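The Arm at Kondgate

The workshop at Kondgate was under the railway, and when a long train went over, everybody stopped and put one hand on what they were making. Raghda Darwish learned this in her first week. By March she did it without thinking, also at home, when a bus passed her kitchen window.

She had a bench at the back, between Dennis Owino, who repaired accordions, and a sink. The rent was 65 a month, and for this she had the bench, a shelf, a key and half of a cupboard. The other half belonged to Lærke Skov, who was building a boat in parts and had not yet told the landlord that it was a boat.

Raghda was building an arm. She had started it in the winter after her mother's illness, when she could not sleep well. She bought the motors second-hand from a man in Sadley who closed his business. The controller was a Vomora, an old one, and its manual had been translated so many times that the warnings sounded like proverbs. "Do not ask of the axis before it is home." She had written this one on a piece of tape and put it on the shelf.

"What will it do?" Dennis asked her, in the beginning.

"It will pick up a thing and put it down in another place."

"My son does that all day," said Dennis. "I can lend him to you."

He did not lend her his son, but he lent her the toys. He brought them in a bread bag one evening and emptied them on her table. They had belonged to a wooden box with holes in the lid, and the box had been lost when the family moved. She washed them in the sink and dried them with her scarf.

For many weeks the arm did not care about the toys. It went down beside them. It went down in front of them, politely, like a person who bows. One time it pushed the yellow heart over the side, and the heart rolled under Lærke's boat and stayed there until morning. Raghda wrote everything in a school notebook: the hour, the shape, the distance of the mistake. She liked to write the mistakes. They were getting smaller, and very few things in her life at that time could be measured so clearly.

The board was Eleri Lougher's idea. Eleri was the oldest member and she made furniture, slowly, for people who could wait. She watched the arm come down to the blue table with its many holes, and she shook her head.

"It's working on a cheese grater," she said. "Give the poor thing a proper floor."

She went away and came back with a cutting board which a customer had ordered and never collected. It was maple, glued in strips, and one strip was darker than the others. Eleri said that this strip was the reason the customer had not come back. Raghda thought it was the most beautiful part. She laid it on the table and measured the height again from zero, which took her until eleven at night.
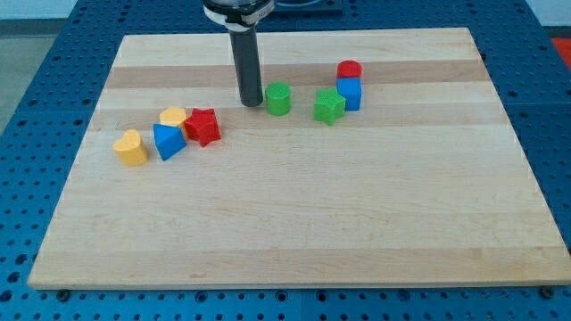

"It's going to take the green one," said Mwangi Lema. He had come to borrow a clamp, and he was still there after an hour, holding the clamp.

"It is not going to take anything. I am only teaching it where they stand."

"It looks as if it wants the green one."

"It doesn't want," said Raghda. But she looked again at the cylinder and at the tip of the arm, so near to it, and she understood why he said this.

Mwangi ran the Zalewska, the café on the corner, which he had bought from a Polish widow with the name, the ovens and a list of customers who did not have to pay. He was a patient man and asked good questions. He asked why the shapes were in a muddle and not in a nice row. She told him that any machine can work with a nice row. Her mother's kitchen had no nice rows.

She had not meant to say it. Dennis, at the next bench, stopped pressing the keys he was testing.

So she told them, because it was late and the heater was on. Her mother's hands had become bad. She could still cook, she knew every spice by the smell, but she could not take hold of a small jar and she could not put it down again where it belonged. A woman came to help in the mornings. In the evenings her mother cooked with whatever was already open. Once, she had made lentils with cinnamon and called it a new recipe, and Raghda had eaten two plates.

"There are machines you can buy for that," Mwangi said carefully.

"I asked the price. The first one was 3000, and it could only open the jars. It could not bring them."

A train came. It was a long one, with goods. Dennis put his hand on the accordion, Mwangi put his hand on the clamp, and Raghda held the edge of the table until it was over. Then she looked to see if the shapes had moved. The green cylinder was standing as before.

"Let it try," said Dennis.

"It isn't ready."

"Thirty-seven evenings you have been here. I have to walk past you to the sink. Let it try one time."

It was true that she had the program. She had written it in the café, on the back of Mwangi's menus, and she had put it in the controller the same night and never started it. In the notebook there was a page with the date and the hour already written for it, and the rest of the page was white.

She said they must stand behind the line on the floor. They stood behind the line. Eleri came too, with her coat on, and Lærke climbed out of the boat.

Raghda sent the axes home and waited for the small click from each one. She pressed the key.

The arm went up first, which made Mwangi breathe in. It moved to the right, very slowly, in a curve that she had calculated for two days. It came down over the green cylinder. The pump made its noise, like somebody drinking the last of a juice through a straw. The arm went up again, and the cylinder went with it.

Nobody spoke. It carried the cylinder forward, over the dark strip, over the pale wood, to the front of the board where there was space. There it stopped, and it stayed so long in the air that Raghda began to think about the cable. Then it lowered the cylinder and let go. The cylinder turned a little on its edge, and stood.

"Well," Eleri said. "It put it down more gently than my husband does."

Lærke wanted to see it again. Raghda ran it again, and this time the arm went to the place where the cylinder had been before, and picked up nothing, and carried the nothing with great care to the front of the board, and knocked the cylinder over with it. Dennis laughed so much that he had to sit. Raghda laughed also. She took the notebook and wrote the hour, the shape, and the distance of the mistake, and after it she wrote: does not know yet that things move.

Mwangi returned to his café to close it. He forgot the clamp on her bench.

At home her mother was awake, in the chair by the window with the radio low. She wanted to know why Raghda was so late, and if she had eaten, and what was so funny.

"I taught it to carry a cylinder," said Raghda.

"A cylinder of what?"

"Of nothing, Mama. Only plastic. A toy."

Her mother thought about this. With the side of her hand she pushed the cumin across the table, a few centimetres, until it stood against the sugar.

"Tomorrow you take this one," she said. "It is the same shape. But close the lid well, it was expensive."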